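主题:Re: [手持夹爪采集] 双机示教的相对位姿漂移 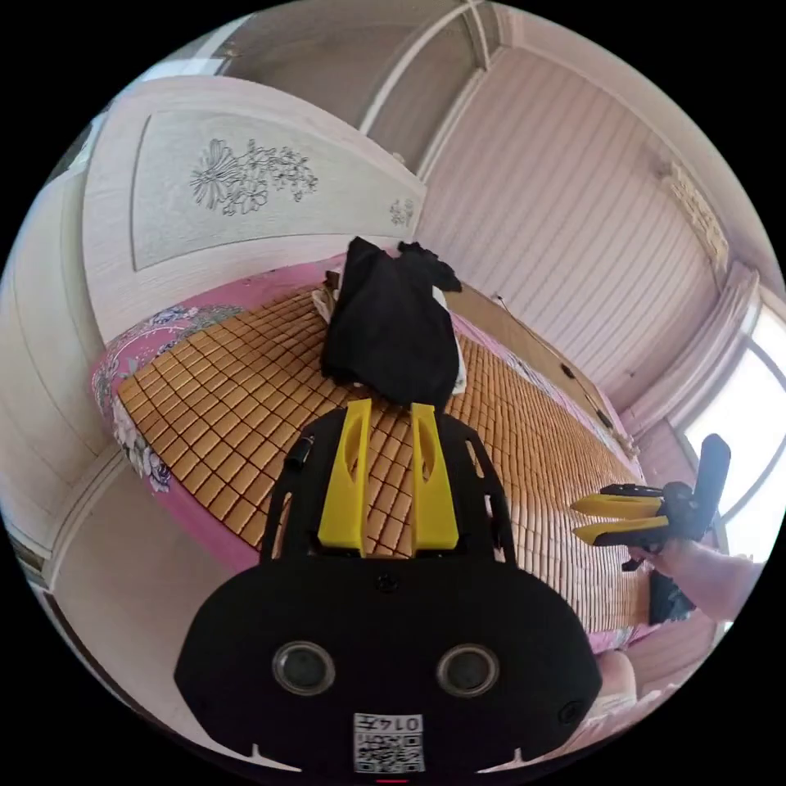 图1 两只夹爪同在床面上方,布料位于远端,腕部鱼眼视角

各位好:

补充上周日那批数据的结果。床面整理任务共331段双手示教,按Raelene的意见把两只夹爪之间的相对位姿单独拿出来评估,不再只看各自的绝对轨迹。

Raelene Grimshaw 写道:
> 单机轨迹误差都在阈值内,但Trenix回放时两爪合拢位置对不上。
> 怀疑是两路SLAM各自建图,坐标系没对齐。凉席是重复方格,
> 特征误匹配的可能也要排除。

两点都查了。

一、共享地图后,331段里有110段的相对位姿发生明显变化,其余基本不动。变化集中在镜头压低、视野大半是凉席的片段,与误匹配的假设一致。

二、在床面区域加掩膜,只用柜门、墙面线条和床边木板上的特征重新跑,回放时的合拢偏差明显收敛。代价是布料贴近镜头时可用特征偏少,有几段跟踪丢失,已剔除。

另一爪进入视野时,手和前臂也须一并掩掉,否则会被当成静态特征。目前掩膜逐帧生成,每段上限200帧,超出部分沿用末帧掩膜,这个做法比较粗糙,欢迎提意见。

尚未验证的是换成纯色床单后结论是否成立。Goodwin那边若有现成数据,请告知格式。

Adaeze Lawal
Numau 操作学习组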